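Old bike lamp rules, Jevwood

spokecard411
15/04/2019
Does anyone know when Jevwood first made riders carry a lamp after dark? My copy of the town history says May 1898 but gives no source. 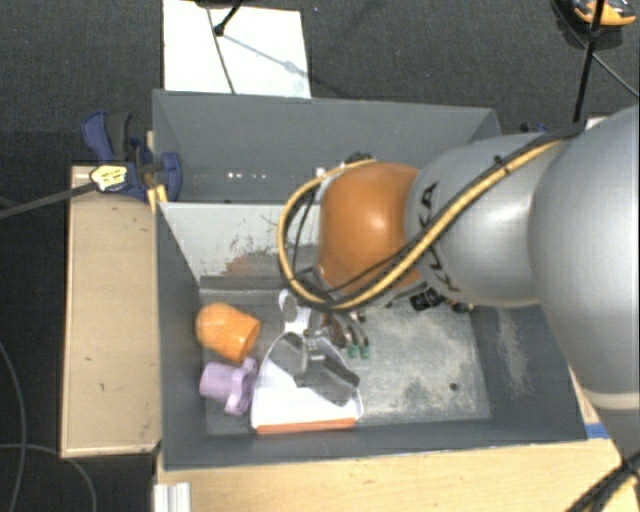
Photo: Ákos Vida

millrace
I'd go with 1899. The fine was up to 3 dollars and the council minutes have it.

spokecard411
Which volume?

tallowman
Minutes only show when it passed. Riders were fined the year before under the carriage rule, so 1898 is fair.

millrace
Carriage rule didn't cover bicycles. Page 474.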